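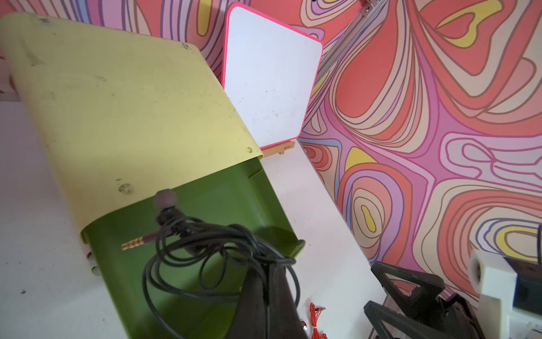

Session 2 - listening to rooms. Follows on from last week's stuff on level. Main point today: most of what we call "a good recording" is the room, then where the mic went, then the kit, in that order. Kit comes last and we spend five minutes on it. Only bit you need for now is the plug. Count the dark rings on yours if you're not sure what you've got. A gold one like this, with several ringed segments, has a separate contact between each pair of rings. Two rings = left, right and a shared return. Three rings = usually a mic line as well. Put the wrong sort in the wrong socket and you may get a thin, hollow sound and blame the room for it. Check first.

What a room does

Direct sound gets to you first, straight line. Then early reflections, off the nearest wall, table, ceiling. Then the tail, everything arriving at once from all over. The ear joins direct sound and early reflections together into one thing. It doesn't do this with the tail.

Hard surfaces (tile, glass, painted brick) send nearly all of it back. Soft ones (curtains, coats, people) soak up the top end and do very little lower down. Below 200 Hz a curtain is more or less not there. This is why a bedroom full of duvets still booms on a male voice.

Reverberation time = how long it takes the sound to drop by 60 dB after the source stops. Short for speech, longer for choir. Same room cannot suit both, whatever the brochure says.

Wumivell Hall: seats 395, lovely for strings, awful for talks. Full audience helps, as clothing absorbs. Empty at rehearsal, you will set levels for a room that wont exist by the evening. Go back and check at the interval.

Clap test

Stand in the middle, clap once, listen to the end. Do it again near a wall. Note down: flutter (a fast metallic ratle between two parallel walls), boom, or neither. Move a bookcase or open a door, repeat.

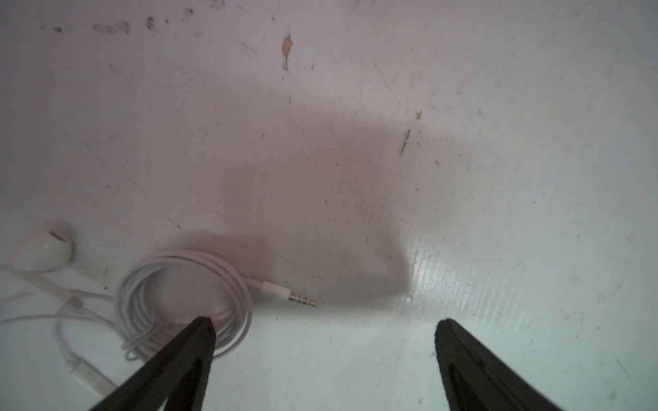
Wired earphones, white pair.

Listening back

Do it twice. Once on loudspeakers in the room you recorded in, once on earphones somewhere quiet. Earphones take the second room out of the picture, so you hear tail, hum, chair creaks, your own breathing. Speakers tell you about balance. Keep the volume low, lower than you want. Ears get tired and start asking for more treble.

Mic distance

Halve the distance to the voice and direct sound goes up 6 dB, room stays put. Cheapest improvement going. Too close and you get pops and extra bass (directional mics only, the proximity effect, see sheet 1). For interviews: a hand's width, slightly off to the side of the mouth.

Background noise. Fridges, fans, strip lights. Turn off what you can, write a note to turn the fridge back on, stick it on the door. Record half a minute of nothing in every room you use, you will need it for editing.

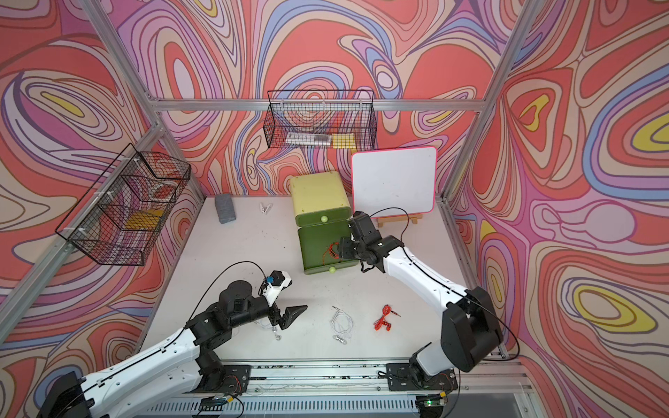
For next time

Pick two rooms at home or at work, do the clap test in each, write a few lines on both. Record the same short paragraph in each one at the same distance. Bring files on a stick, named with your initials and the room.

Reading: handout pages on absorption, skip the formulae if they put you off. Musside library has the longer book at the desk, short loan only.

Bring headphones or earphones of your own, any sort, with the lead untangled please.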